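Home | Projects | Reports | Partners | Contact

Progress report to the Grindska fund, July 2026
Shared practice rules for two-arm tabletop cells
Prepared by Theresia Hollenstein, Besby

We're really pleased with this period! The rulebook is now in its second draft, and the part on shared reach (who may enter the middle of the floor, and when) has finally settled down. Marius Chiriac rewrote it after watching a long run of sessions with both arms working over envelopes and pouches.
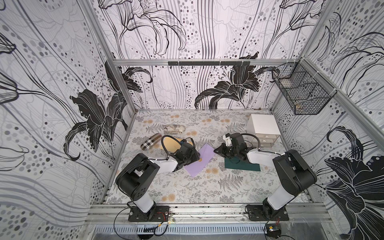

Does every cell have to follow the same rules?
The core rules apply to all of them, and each site can add its own as long as they're written down and dated.

Peninah Kaijage has been testing the logging rule, and it's holding up well. Each session gets a start check, a named operator and a note of any stop. We have 3,625 session logs against a target of 3,000, and the notes are getting better too – fuller, plainer, easier to compare.

The naming rule was harder. Operators were calling the same item by different names,

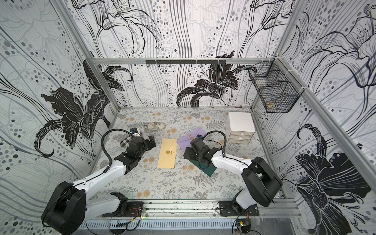 so Margareta Sârbu drew up a short word list and asked Deligiannis to try it for a month. They liked it so much they sent back additions, and most of those are in the draft.

Cable routing is next. Traian Hodoroagă wants a clear rule on slack at the wrist, and we still owe him a review of his notes.

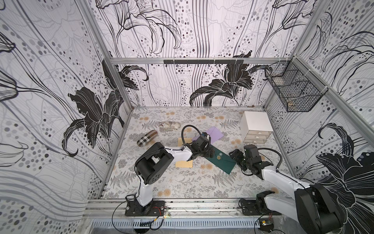 Two-arm cell with envelopes and pouches on the mat, Besby.

Still open: the wording on emergency stops, and a second reader for the Tirnovus annex. We plan to send you the full third draft in December.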